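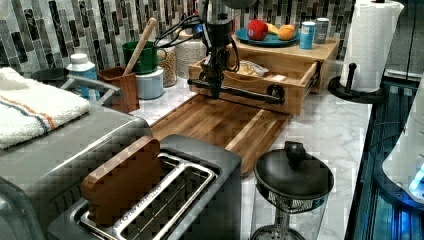 第四章 首次装台:把 Ollico 字幕系统架起来

首页 产品 使用手册 下载 常见问题 联系我们

最后更新:2021年12月20日

前面三章讲了怎么选座席、怎么向剧场要技术资料、怎么把译稿整理成可以导入的表格,读到这里的朋友应该已经有一份像样的字幕稿了。接下来终于要进剧场。这一章写得比较长,请您别嫌我们啰嗦,最好在出发去剧场的前一晚先泡杯茶从头读一遍,到了现场再翻出来对着做。装台那天人多、声音大、灯光组要黑场、音响组要安静,谁都想用升降机,站在台口读说明书实在不是什么愉快的事。

本章适用于话剧和以说白为主的音乐剧。歌剧的字幕节奏跟着总谱走,做法有些不同,请看第七章。舞蹈和形体剧如果只有片头片尾几行字,可以只做 4.2、4.3 和 4.6。

文中常常提到的《渡口的钟》,是 Bošković 剧团的一出两幕话剧,七月在 Pralemitz 戏剧节首演,后来到 Gronier 剧院驻场。这出戏台词密、抢话多,第二幕还有一大段三代人同桌吵架的戏,我们就拿它当例子。剧团的字幕操作员 Guadalupe Pacheco 很慷慨地把她的工作笔记借给我们,里面不少办法已经写进了下面的步骤。

4.1 出发之前

请在装箱前逐项确认:

1. 主控机一台,电源线一根,备用电源线一根。两根线请分开装,不要放在同一个袋子里。

2. 备份机一台。备份机的软件版本必须和主控机完全一样,打开“关于”页面对照一下版本号,末尾的小字母也要对。

3. 翻页器(就是带两个大按钮的那个小盒子)以及它的连接线。

4. 字幕屏或投影机。如果使用剧场自己的设备,请把剧场技术主管的回信打印出来随身带着,上面要写清楚型号、接口、安装位置和谁负责吊挂。

5. 字幕稿文件,存在主控机、备份机和一只单独的存储盘里。

6. 一份纸质字幕稿。要单面打印,页边留宽一些,右侧空白处供您在彩排时写记号。

7. 一盏能调暗的小台灯,灯头最好能包上蓝色滤纸。

8. 胶带。黑色的、白色的都要,永远多带一卷。

注意:存储盘里请只放当前这一版字幕稿。过去的版本可以留在家里。Pacheco 的笔记里记过一次,联排时备份机打开的是两周以前的稿子,第一幕看不出差别,到了第二幕才发现导演删过的一整段独白还在里面,她只好一路按着“跳过”追上演员。她后来给自己定了规矩,每次换版都在文件名最后写上页数,出门前念一遍。

如果您是随团巡演,请另外准备一张“到站单”,写上每一站的台口宽度、字幕屏安装高度、操作台位置、最后一排观众到屏幕的视线情况。头几站填起来有点烦,到了后面几站您会感谢自己。

4.2 选定屏幕的位置

屏幕挂在哪里,是整件事里最需要和别人商量的一步。字幕屏要让观众看得见,又不能抢戏;舞美设计会希望它越远越好,观众会希望它离演员越近越好,灯光设计则希望它根本不发光。请您带着好脾气去谈。

1. 先请舞台监督把大幕打开,工作光开到一半。

2. 坐到观众席第一排正中,抬头看台口上沿。如果您需要把头仰起来才看得到预定的位置,上方字幕屏对前几排就不合适,请考虑在台口两侧各加一块竖屏。

3. 走到最后一排,分别坐在左边、正中和右边。有楼座的剧场,楼座下面的座位要单独看,那里的视线常常被楼座前沿挡住。

4. 走到楼座第一排,再走到楼座最后一排。

5. 把看不见屏幕的座位记在座位图上,当天就交给票务。票务同事如果已经把那些座位卖出去了,他们也需要时间调换。

6. 和灯光组确认屏幕附近没有直射的面光。如果有,请他们调整切光片,或者把屏幕往上提一点。

7. 位置定下来以后,在图纸上标出来,请舞台监督签字。

提示:《渡口的钟》的布景是一面倾斜的旧仓库墙,墙顶高过普通的布景。剧团在 Gronier 剧院最初把屏幕挂在墙顶上方,坐在前排的观众看演员和看字幕之间要来回抬头,中场休息时有人揉脖子。后来舞美设计 Gudrun Eichhorn 同意在仓库墙上留出一条颜色较深的横带,字直接投在横带里,到了第三场演出大家都已经习惯了。您如果在排练初期就参与进来,不妨早点和舞美提这件事,布景上了漆再谈就难了。

警告:一切吊挂工作必须由剧场的持证人员完成。请不要自己爬梯子,也不要在吊杆移动时站在下面。屏幕除主吊点外必须加装保险绳,保险绳要单独固定在吊杆上,不得与主吊点共用卡扣。

4.3 连接设备

操作台通常设在观众席后方的控制室,也有剧场会安排在楼座侧面。不论在哪里,您都必须能够直接看到舞台,并且能听到演员的原声。隔着玻璃的控制室请一定要求加一只监听音箱。光看监视器画面来跟字幕是很辛苦的,画面有延迟,演员一吸气您就该准备了,而延迟会把这一口气吃掉。

请按下面的顺序连接。所有设备此时都应处于关机状态。

1. 将主控机放在操作台正中,备份机放在左手边。左撇子的朋友可以反过来,后面文中的“左”“右”请自行对调。

2. 把主控机的视频输出接到切换器的输入一。

3. 把备份机的视频输出接到切换器的输入二。

4. 把切换器的输出接到剧场的视频线路。不确定是哪一个接口时,请问剧场的人,不要逐个试插。

5. 把翻页器接到主控机。翻页器上的绿色按钮是“下一条”,白色按钮是“黑屏”。

6. 接通电源。先开屏幕或投影机,等它完全启动,再开切换器,最后开主控机和备份机。

7. 主控机启动后,屏幕上会出现 Ollico 的测试页。测试页四角各有一个小方块,请走到观众席看一看,四个方块都应当完整。缺了一个角,说明画面被裁切,请进入“输出”菜单选择“适应屏幕”。

8. 按一下切换器上的“二”,确认备份机的画面也能正常显示。再按“一”切回来。

9. 用胶带把所有经过走道的线缆贴平。走道边缘有台阶的地方请贴成整条,不要只贴两头。

注意:不要把字幕设备和调光设备接在同一路电源上。调光回路的电压会随灯光变化,轻则画面闪动,重则设备重启。剧场里标着“音响”或“技术”的插座一般可以用,使用前照例问一句。

注意:翻页器的线如果不够长,请用随箱附带的延长线,不要自行改接无线适配器。演出时观众席里的手机很多,无线信号在彩排时好好的,开演以后就未必了。

4.4 导入字幕稿

《渡口的钟》的字幕稿总共有 1,653 条。听上去很吓人,实际导入只是几次点击的事,时间都花在检查上。

1. 在主控机上打开 Ollico,选择“新建演出”。

2. 填写剧名、场地和版本。版本一栏请认真写,它会出现在操作界面的右上角,演出前一眼就能核对。

3. 选择“导入”,找到您在第三章里整理好的表格。

4. 系统会询问每一列的含义。请将第一列指定为“编号”,第二列指定为“角色”,第三列指定为“原文”,第四列指定为“译文”,第五列指定为“备注”。

5. 按“预览”。预览窗口会显示前 20 条。请看看标点有没有变成方框,人名里的特殊字母是否正常。“Bošković”这样的名字最适合用来检查,两个带符号的字母都对了,其他的多半也没有问题。

6. 确认无误后按“导入”。

7. 导入完成后,系统会列出过长的条目。所谓过长,是指按当前字号放不进两行的条目。请逐条处理,可以拆成两条,也可以请译者缩短。

8. 选择“文件”菜单中的“复制到备份机”,等进度条走完,再到备份机上打开同一份演出,核对最后一条的编号。

关于拆条,我们想多说几句。初次做字幕的朋友往往舍不得丢掉任何一个字,把演员说的每个语气词都翻出来,结果观众整晚低头读字,一抬头发现舞台上已经换了人。请记住观众买票是来看戏的。一条字幕说完一个意思就够了,重复的称呼、口头禅、无关紧要的应答都可以省去。笑话要特别小心:包袱那一句一定要单独成条,并且要等演员张嘴再放。字幕要是走在前面,观众先笑了,演员在台上会很尴尬,下场以后会来找您。

沉默也值得留意。如果原文里有一个长长的停顿,请在停顿处插入一条空白。做法是选中上一条,按“插入空白”,操作界面里会多出一行灰色的横线。演出时按到这里,屏幕就会暗下来,和台上一起安静。

提示:两个角色同时说话时,每个角色各占一行,行首用短横线区分。三个以上角色同时说话,请和导演商量哪一句最要紧。第二幕的饭桌戏里,剧团和导演一起坐下来听了一遍录音,最后只保留祖母和小儿子的台词,其余的人让观众听声音就好。

4.5 字号、颜色与亮度

请在工作光关闭、舞台上打着演出灯光的情况下做这一步。白天开着场灯调出来的亮度,到了晚上一定太亮。

1. 请灯光组打出全剧最亮的一个灯光场景。

2. 在主控机上选择“显示”菜单,把亮度设为 100。

3. 坐到最后一排读一条两行的字幕。读得清楚就一格一格往下降,降到读着开始费力,再往回升一格。记下这个数值。

4. 请灯光组打出全剧最暗的一个灯光场景,重复上一步,再记下一个数值。

5. 在“亮度预设”里把两个数值分别存为“亮场”和“暗场”。

6. 在字幕稿的备注列里,凡是灯光明显变化的地方写上“亮”或“暗”。系统读到这两个字会自动切换,用三秒钟的时间慢慢过渡。

7. 字号从默认值开始试。请找一位平时戴老花镜的同事坐在最后一排,他的意见比我们的建议管用。

8. 文字颜色建议使用柔和的米白。纯白在暗场里会刺眼,黄色在暖光下容易和布景混在一起。

注意:不要使用纯黑以外的背景色。哪怕是很深的灰,在全黑的剧场里也会显出一块长方形来。投影机本身会漏一点光,演出中如果有全黑的段落,请和灯光组商量加装遮光挡板,并把挡板的开合写进舞台监督的提示本。

字体方面,请选笔画粗细均匀的黑体。剧组有时候会希望用和海报相同的字体,您可以先投出来请大家坐远一点看,通常看过以后就没有人坚持了。片头的剧名可以例外。

4.6 与舞台监督对提示

字幕操作员和别的技术岗位有一点不一样:灯光和音响的提示由舞台监督喊,字幕则由您自己跟着演员走。可开头、结尾和几处特殊的地方仍然需要舞台监督给口令,请在彩排之前坐下来对一遍。

1. 向音响组领取一副通话耳机,戴在一只耳朵上,另一只耳朵留着听台词。

2. 请舞台监督告诉您字幕的呼叫名称。一般就叫“字幕”,如果剧中还有别的投影内容,务必把两者的名称区分开。

3. 约定以下几个口令:

开场前提示观众关闭手机的那一页,何时上、何时下。

第一条字幕的待命口令。

幕间休息的黑屏,以及休息后重新开始的口令。

谢幕时是否保留字幕。

演出中断时显示哪一页。

4. 把约定好的口令写在纸质字幕稿对应的位置,用颜色醒目的笔。

5. 请舞台监督也在他的提示本里写上同样的内容。两边都写完以后,互相念一遍。

提示:“演出中断”那一页请提前做好,文字越平静越好。我们推荐的写法是:“演出暂停片刻,请您留在座位上,谢谢。”做好以后把它的编号设为 101,在任何时候按住白色按钮不放,系统都会直接跳到这一页。您的字幕稿里如果本来就有同样编号的条目,导入时系统会把后面的条目顺延,不必自己改。

松开白色按钮以后,屏幕会停留在中断页,不会自动回去。恢复演出时请按“返回”,系统会停在中断之前的那一条,并保持黑屏。这时候先别急,等舞台监督说从哪里接,再把光标移到那一句。

4.7 第一次跟排

终于可以跟排了!第一次跟排的目的是让您的手指和演员的呼吸认识一下,请不要指望一条不错。我们见过非常有经验的操作员在第一次跟排里按错很多次,下来喝杯水,第二遍就稳了。

1. 在开排前把主控机和备份机都打开,停在第一条之前的空白处。

2. 把纸质字幕稿翻到第一页,台灯调到刚好能看清。

3. 双手离开键盘,只用翻页器。右手拇指放在绿色按钮上。

4. 演员开口的同时按下。宁可晚一点点,也不要早。

5. 演员跳词时,先按白色按钮黑屏,听清他们跳到哪里,在主控机上用方向键找到那一条,再按绿色按钮显示。黑屏几秒钟观众不会在意,飞快翻过去的一串字幕却人人都看得见。

6. 按错了一条,不要回退,等演员追上来。

7. 每遇到不顺手的地方,在纸质稿的空白处画一个圈,不要停下来写字。

8. 排完以后立刻整理。趁还记得,把每个圈后面补上原因:太长、太早、译得拗口,或者演员改了词。

9. 把需要修改的条目在主控机上改好,重新复制到备份机。

注意:“自动播放”功能只适合录像段落和有固定音轨的歌曲。请不要对现场说白使用自动播放,演员每晚的节奏都会变,观众笑得久一点,后面就全乱了。

关于跟演员的默契,Pacheco 在笔记里写了一段话,我们原样抄在下面:

“我会在联排以前去排练厅坐两天,不带电脑,只带剧本。我想知道谁说话前会先咽一下口水,谁总是在转身的时候开口,谁紧张起来会把两句并成一句。演祖母的演员每次到信件那一段都要停,有时候停得很长,我第一次以为她忘词了。后来我就看她的手,手放到桌上,我才按。”

条件允许的话,我们非常建议您也这样做。很多小剧团安排不出这样的时间,那就请至少向舞台监督要一份最近的排练录像,出发前完整地跟一遍。录像的画质差一点没有关系,声音清楚就好。

跟排时还有一件容易忽略的事,就是您自己的声音和光。控制室的门窗不一定隔音,按键声在安静的段落里能传到观众席后排;主控机的屏幕亮度也请调到最低,并在背后贴一块黑布。坐在楼座侧面操作的朋友尤其要留心,您身边就是买了票的观众。

4.8 开演前的检查

每一场演出之前都请完整做一遍,哪怕昨天刚刚演过,哪怕设备整夜没有动。剧场夜里有人打扫,白天有人巡检,线缆被踢松是常有的事。观众入场以前必须全部做完。

1. 打开全部设备,顺序与 4.3 相同。

2. 核对主控机和备份机右上角的版本。

3. 显示测试页,走到观众席看四个角。

4. 切换到备份机,再切回来。

5. 按翻页器,翻过最前面几条,确认反应正常,再回到开头。

6. 检查“亮场”和“暗场”两个预设。

7. 按住白色按钮,确认中断页能够显示。

8. 戴上耳机,向舞台监督报到。

9. 把手机关掉。

10. 显示开场前提示页,等候口令。

演出过程中,请让备份机同步运行。正常情况下备份机会自动跟随主控机,界面下方有一个绿点;如果绿点变成空心圆,说明同步中断,演出照常进行,您可以在场间暗转时按“重新同步”。千万不要在人物正说话的时候去处理它。

如果主控机失去响应,请按切换器上的“二”,把翻页器的线拔下来插到备份机上,继续操作。主控机就让它停在那里,等幕间休息再重启。这个动作请在跟排前练几遍,练到不用低头看为止。

4.9 散场以后

1. 等观众全部离场、舞台监督宣布演出结束,再关闭设备。先关主控机和备份机,再关切换器,最后关投影机。投影机关灯后风扇还会转一阵,等风扇停下再断电。

2. 在操作日志里记下这一场的情况。哪里跳词,哪里观众笑得比平时久,哪一条有人反映看不清,都可以写。

3. 将改动过的字幕稿另存,并更新版本。

4. 给设备盖上防尘布,翻页器收进抽屉或锁进箱子。

5. 把纸质字幕稿带走,不要留在操作台上。未公开出版的剧本译文涉及版权,通常合同里会有约定。

驻场演出的朋友,请每隔一段时间从头检查一遍吊点和走道上的胶带。胶带踩久了会卷边,揭掉重贴比在上面再压一层要好,底下的胶也更容易清理。

4.10 几种常见情况

屏幕上有字,但是字在轻微抖动。
多半是视频线接头松动。幕间休息时重新插紧。如果仍然抖动,请检查是否与调光设备共用电源。

译文中出现空白方框。
当前字体缺少那个字。请在“显示”菜单里换用 Ollico 自带的字体,或者只对这一条单独指定字体。

按绿色按钮时一次跳过两条。
请打开“翻页器”设置,把“防连击”调高一格。如果您习惯按得很重,可以调高两格。

亮度没有随备注变化。
备注列里只能写“亮”或“暗”一个字。写成“变亮”“灯暗”系统是不认的。另外请检查字的前后有没有多余的空格。

演员临时换角,台词有改动。
请向舞台监督索要改动部分的文字,在开演前改好。来不及改的条目可以标记为“跳过”,演出时那一条会自动略去。

导演在首演当天下午还要改译文。
这种情况非常普遍,请您深呼吸。先问清楚一共改哪几处,在纸上写下来,改完后念给导演听,再复制到备份机。开场前提示页亮起以后,请礼貌地拒绝一切修改,留到明天再说。

观众投诉字幕影响看戏。
请听他们说完,并记下座位号。同一个区域反复有人提到时,就值得请舞台监督和灯光组一起再坐过去看看。有些剧场会把侧面的一部分座位安排成看不到字幕的区域,供熟悉原文的观众选择,这件事要在开票前和票务商定。

下一章讲巡演:换了剧场以后哪些设置可以沿用,哪些必须重新来过,以及怎样在只有半天装台时间的情况下安排上面这些步骤。

上一章:整理译稿 | 目录 | 下一章:巡演与转场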